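June, late evening

Back from the open day at Vedwood. Left the house at nine, parked behind the Duggan building as the email said, and still had to walk all the way around to find the right door. Signed in, got a sticker with my name spelled wrong, and was put in the second group.

Vivek Dhillon took our group. I had only traded emails with him before. He talks fast and doesn't wait for people to finish writing things down, so my notes have gaps. He started with the Stoltato project, the one I came for. The plan is to teach an arm to handle tableware by having people do the job first with hand-held grippers and saving what the grippers did. I had read the short write-up, so the first part was familiar. I hadn't known how much of the day goes to the people part. He said one person does 60 runs in a shift on a good day and 46 on a bad one, and the bad days are mostly setup trouble.

Then we went through to the work area. It was smaller than I had pictured. Cables all over the floor, and we were told to watch our feet. They had us stand back and took people up to the table in turns. Each gripper has a white plate on it with black dots, which the system uses to work out where the gripper is. Vivek said if you tilt your wrist too far the dots get hidden and the run is thrown out.

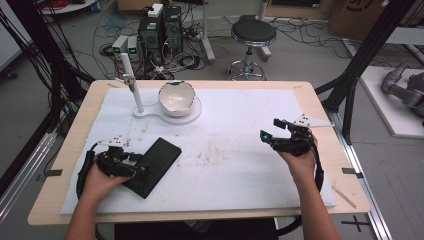 *At the table, one gripper in each hand. The bowl with the gold rim is on its stand at the back.*

My turn came near the end. I got 3 tries. The grippers were heavier than I expected, and the cables tug at you a little when you reach. The task was to take the bowl off the stand, set it down on the foam board, and let go without dragging it. First try I closed too early and only pushed it. Second try I got it down but he said I had turned my right wrist too much, so it wouldn't have counted. Third one was fine. He said "good" and went on to the next person. My shoulders felt it for an hour afterward, and I can see why they give people breaks.

A woman in our group asked why they don't put a rubber coating on everything and be done with it. Vivek said they tried softer tips and the grip got better but the wear was bad, and they were changing them every few days. He didn't say what they use now. I meant to ask at lunch and forgot.

Lunch was sandwiches in the hall. Sat with two people from Rasisus who are looking at the same kind of setup for packing glassware. They have money for one station and can't decide whether to build it or buy it. I told them what our own station cost us in time, mostly the floor layout and the cabling, and one of them wrote it down. I should send them the parts list. They also wanted to know how long it takes a new person to get useful at it. I said 2 days — Vivek had told us the same in the morning, so at least we agree.

The afternoon talk was about sorting good runs from bad. Slow, and the projector kept going to sleep. The useful bit was that they throw out a run on the spot, with the operator still at the table, and don't save it all up for someone to go through at the end of the week. We do it the other way and it has been a mess. I want to bring it up at work.

Left before the closing remarks to beat the traffic and hit it anyway. Home by seven. Ate leftovers, answered the message from Mom, put the visitor sticker in the back of this book.

To do: parts list to Rasisus. Ask Vivek about the tips. Find my gray notebook, which I think I left on the chair in the hall.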